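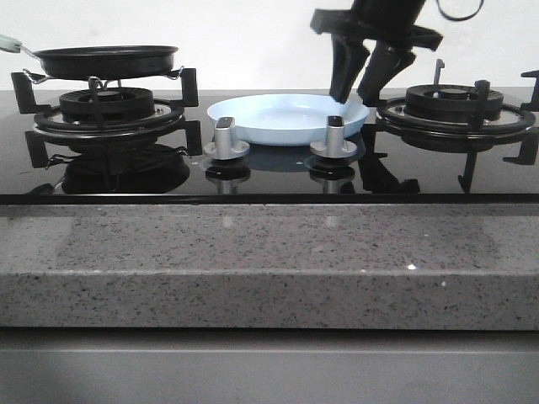

Two-burner gas cooktop with a frying pan on the left burner and a blue dish between the burners, gripper at the right.
14 shares | 3 comments

Call for participants: working group on safe practice for robot arms at household cooktops

Bollstead is looking for 11 people to help write and test a set of good-practice rules for robot arms used at home cooking appliances. The rules will be called the Wusetance Guide. A first draft exists. It has gaps, and we want people who cook, repair stoves, run robot cells or inspect kitchens to go through it line by line.

Most of the written rules we work with were made for factory floors. They say a lot about fences and stop buttons and very little about a pan handle that sticks out past the burner, or a dish set down on glass next to a grate. The draft has 70 clauses so far. More than 20 of them deal with the cooktop alone, and those are the ones we will take up first.

What the group will work on

- Who may turn a gas knob, the person or the arm, and what has to be checked before either one does.
- How close a gripper and its cable may come to a burner that is lit, and to one that was lit recently.
- Where dishes and tools may be put down between burners, and for how long.
- Handle position before an arm lifts or moves a pan.
- What the arm does when it loses its grip, loses power or can't tell whether a burner is on.
- Wording of the log entry after any contact with a knob, grate or pan.

What you would do

Participants read the draft at home and send written comments. You then attend 2 working sessions at our test kitchen in Jultham, where the clauses are tried at the cooktop and marked keep, change or drop. An operator from our staff runs the arm. Participants are not asked to operate it, but you may ask for any move to be repeated more slowly.

Comments are kept with the name of the person who made them unless you ask us to leave yours off. The group tries to agree on each clause. Where it can't, both views go into the notes and the clause stays marked as open.

Who can apply

You must be 18 or older and able to get to Jultham for both sessions. You do not need a degree or any programming. We would like at least one person who services gas appliances for a living and at least one who cooks with limited hand strength or reach. Employees of companies that sell robot arms may apply but must say so in the first line of their application.

Pay and travel

Sessions and reading time are paid at the same rate for everyone, and the rate is sent with the invitation. Travel from Belmonte and nearby towns is refunded against receipts. Lunch is provided.

How to apply

Write one page on what you do and which part of the list above you know best. Address it to Rogelio Espiritu, Working Group Coordinator, Bollstead, Jultham. Résumés are not needed. Sessions are planned for September, and applicants will hear from us either way before the dates are set.

Last updated: 20 Aug 2026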